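The coat that took all winter

I'd been wanting a proper wool coat for years before I did anything about it. Every autumn I would try on the same sort of thing in the same sort of shop, find the sleeves an inch too short, and go home in my old parka. Then last February a friend wore a coat to dinner that made me put my fork down. Bottle green, big collar, a lining the colour of apricots -- and she'd had it made, in Tovley of all places, by a woman working above a shoe repairer's.

So up the stairs I went. Jeanine Willems has been cutting coats for most of her life and she doesn't do small talk until the tape measure is away. She asked what I wore under a coat, whether I drove, which shoulder I carried my bag on (the left, always, and she could tell!). I'd brought a folder of pictures torn out of magazines and she went through it very quickly, putting nearly all of them face down. What was left was a long, straight, single-breasted coat with deep pockets. I'd have walked right past it on a rail.

Cloth came next, and I could have happily spent a week on it. I went for a heavy navy twill from Imetmont, woven from yarn that's dyed first, so the blue has a bit of black and a bit of green in it when you get up close. It cost 520 pounds for the length, which made me swallow hard. Jeanine's making came on top, and no, I'm not telling you the total, my mother reads this magazine.

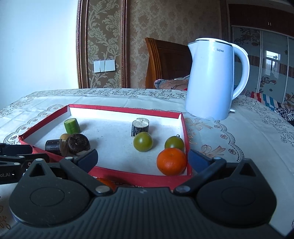
Three fittings and a lot of pins

At the first fitting you get something that looks like a coat drawn by a child. White tacking everywhere, no collar, one sleeve. I took a photo and sent it to my sister, who replied with a single question mark. By the second it had shoulders, and I stood differently in it, I swear. The third was mostly about the hem. Jeanine wanted it below the knee and I wanted it above, and we argued in the mirror for a good while until she pinned it her way on one side and mine on the other. Hers won.

Her cutter, Do-yoon Woo, did the buttonholes by hand while I drank my tea. He uses a waxed silk thread and works with the cloth turned towards the window, and he told me he unpicks any he doesn't like the look of the next morning. The buttons are dark horn from a little dealer in Flesholm, all slightly different if you line them up.

I picked it up on a Saturday and wore it straight out of the door, with the parka in a carrier bag. It's heavier than I'm used to. The pockets take a paperback each, and the sleeves come right down to my wrists.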